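**Week 9 handout: comparing two grippers without fooling yourself**

The Grevex parallel gripper and the Britora three-finger one will each get 100 attempts in November. Same arm, same objects, same controller settings. If you change a setting halfway, start again and tell the others why their evening is gone.

- Write down what counts as a successful grasp before the first run. Definitions written afterwards are always very generous.
- Swap grippers every 8 attempts. Yes, the bolts are fiddly.
- Log the failures too. Last year's group handed in a perfect score and a suspiciously short log.
- Keep thin, flat things in the set as well as boxes. Any gripper looks clever with a box.

Spoons, the spice tin and the little lidded jar stay in for both grippers:

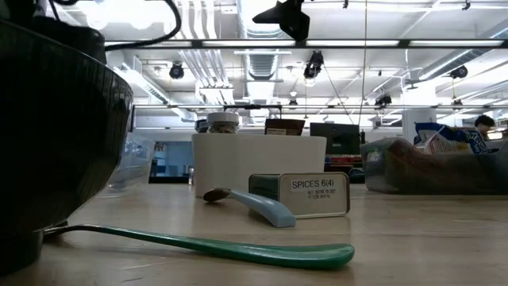
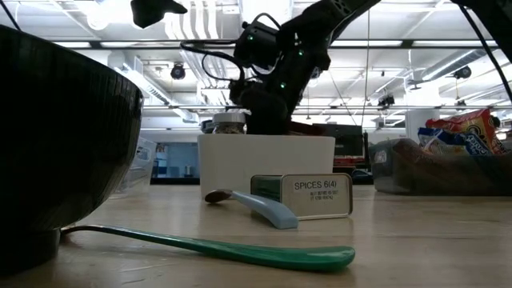 Camera placement gets a mark of its own. Check that each view still shows the object once the arm is over it, and do this before collecting around 3,000 frames of somebody's wrist joint. Plots go on one page, with axes labelled.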